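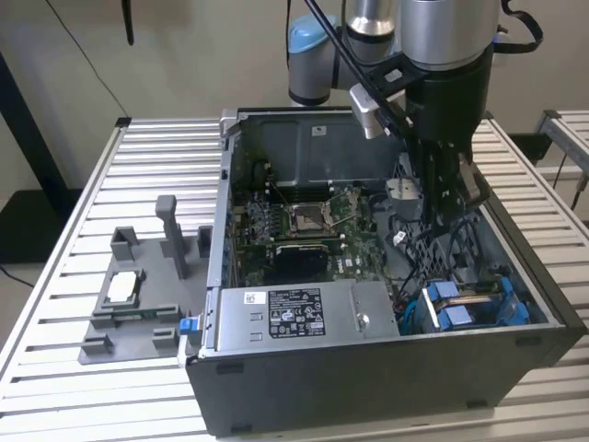

Figure 1. Desktop tower with the side panel off and the CPU socket empty.

Where Do Old Computers Go? A Study of Closets, Basements and Garages in Lulldale
Final project report by Jolien Bakker
June 27, 2020

I started thinking about this project when my grandmother asked me to help her look for a tablecloth and we found, behind the tablecloths, two computers, a printer and a bag of chargers that fit nothing in the house. She knew perfectly well they were there. She just didn't know what a person was supposed to do with them, and when I tried to tell her, I found that I didn't either. So my question became a simple one: what do people in our town do with a computer once they stop using it, and why does it so often turn out to be nothing at all?

How I asked

My first plan was to knock on doors, but this spring that was out of the question, so I called people instead. I talked to 30 households, beginning with my own street and then going wherever people sent me (and people love to send you to their sister). I asked everyone the same questions, but I let them wander, and some of the best material came from the wandering. One man spent most of our call on his tomatoes, and I have left that out with some regret.

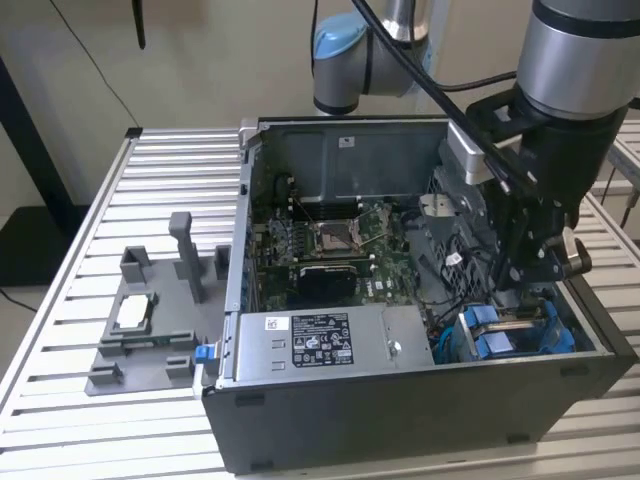 What people told me

Nearly everyone I spoke with had at least one old computer put away somewhere. The reason I heard most often was the data. People were worried about tax papers and old emails, and above all about photos they believed were still on there and might not exist anywhere else. Several told me they meant to "go through it sometime," in the voice my father uses about the gutters.

The second reason was money. A desktop that cost a whole summer's wages is hard to put out with the trash, even years later. The third was that people didn't know where to go. The drop-off on Gorine Road takes electronics, but only three of my households had heard of it, and one of those had mixed it up with the paint collection.

I had expected older people to hold on to more than younger ones, and I was wrong. The fullest closet belonged to a couple in their twenties who had moved it all from one apartment to the next without opening the boxes.

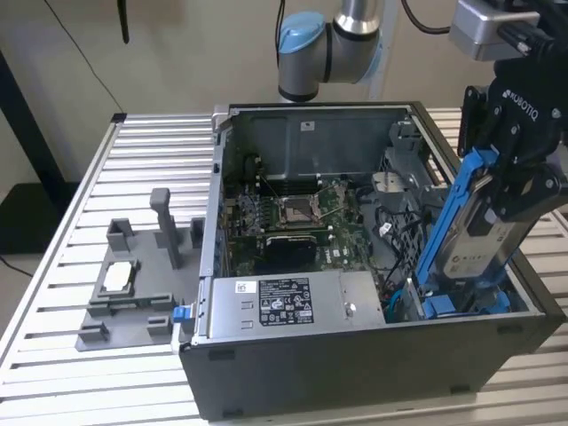
What I would suggest

My first suggestion is a plain one-page sheet, mailed with the water bill, that explains how to save your photos, how to erase a drive and when the drop-off is open. My second is a Saturday in September when people could bring a machine in and get help with the photos before letting it go. I think the help matters more than the hauling.

If I did this again I would include renters on the Lambrechts side of town, where I only reached a few people. I would also ask about phones. My grandmother has a drawer of those too.

Comments (3)

Marge T.
Lovely work, Jolien. I went and looked in our hall closet after reading and I'm not going to say what I found.

pridero_dad
Is Gorine Road open on weekends? The sign has been faded for years.

Lena
The water bill idea is good, but please use big print! And I would have read the tomato part.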